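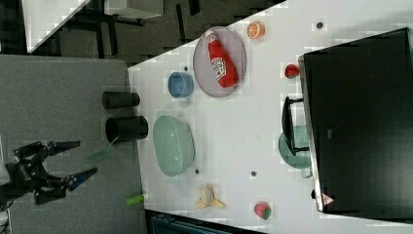
Toy kitchen table, 27/11/2022

Play kitchen pieces kept on the white table at Lidley. Most of the set was bought in September, and the rest came out of the old Zaltano box. The list was put together by Vlastimil Kollár. Shelf number for the whole set is 774.

Plate and ketchup – round plate with a raised rim, gray-purple and translucent. The ketchup bottle is red with a white cap.

Cups – a small blue one and two black ones. The black pair stays together when the set is put away.

Strainer basket – oval, pale mint green, with holes in the sides. It holds the fruit on the shelf.

Fruit – half an orange with the cut face showing, a banana with the peel open and a strawberry with its green top. Replacement fruit is ordered from Trikance, item 3369.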